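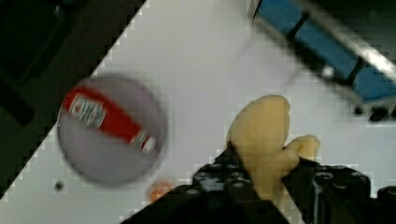 Something soft and yellow between the black fingers, with the blue bin at the far side of the white table.

Workshop Tips: Teaching Your Gripper to Be Gentle

Posted February 12, 2019 by Tomomi Yoshida

I get more letters on squishy things than on any other subject, so let's have a good long talk about them (put the kettle on!).

Hard objects are easy. The fingers close, they meet something, the motor works harder and your code says stop. A soft toy or a sponge gives way little by little, and a plain stop-on-contact rule will go right on squeezing. In Bruvis I set the closing speed to 30 percent and have the planner watch how fast the effort rises, and that one change has saved me more fiddling than I can tell you.

Do look at what your wrist camera sees while the arm is moving, too. Round lids and clear plastic smear terribly, and a smeared edge can look like two edges to the detector. I add a pause before each detection and throw away the first 8 frames, which sounds wasteful but you'll never miss them.

For the trip to a bin, put a waypoint straight up before you go sideways. Soft things hang lower than the model thinks they do, and they love to catch on a rail. Mine is set at 77 millimeters over the rim.

One last bit of housekeeping: save your settings under a new name every time you change them. I once typed over a lovely grip file in June and spent two evenings getting it back, grumbling all the while.

Next time: sorting out your log folders.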